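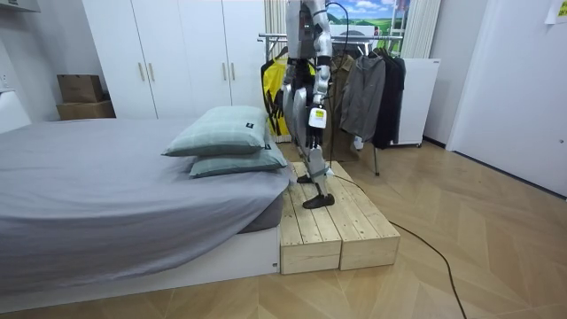 What should a step platform for a walking robot be made of?

Solid boards on box supports, fixed so that nothing moves when the weight shifts to one foot. Ours is pale unfinished pine. Leave the planks bare, as varnish changes the grip and you will have to tune the walk again.

Handout 2: Platform and Reach
Home Builds course, September group
Notes by Humaira Talpur, checked by Stanisława Witkowska
Last updated: 18/12/2018

Building the platform

Cut all boards from one batch. Thickness varies between batches, and a foot will catch on a raised edge. Lay the boards lengthwise and screw them from below. Gaps between boards are fine if they are narrower than the toe of the foot. Set the boxes on the floor, then press on each corner by hand. If one rocks, shim it before the robot goes near it.

Our Stemel log for the term has 2,571 steps in it, of which 1,855 were on a platform. Copy your own log to the Jerka folder before you leave. Name the file by group and session.

Reach test

Reach is the part of the course where balance problems show up. An arm held straight out moves the center of mass forward, and the ankles have to make up for it. Start with both feet flat and raise the arm slowly. Pick a target with a strong color so you can find it again in the video. The bright yellow cloth with black trim, laid over the green pillows under the hand, is easy to pick out against a gray sheet.
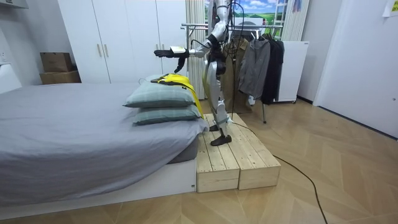 Cables are the next thing to check before every run. Walk the full length from the robot to the wall and look for loops near the feet. The black cable going off across the herringbone floor needs enough slack for the whole move, with the extra kept to one side. Write the slack length in the log.

For next time: read the Gajewski notes on ankle joints, page 87.

3 comments | 2 shares
Contact: Stilluto Workshop | Back to top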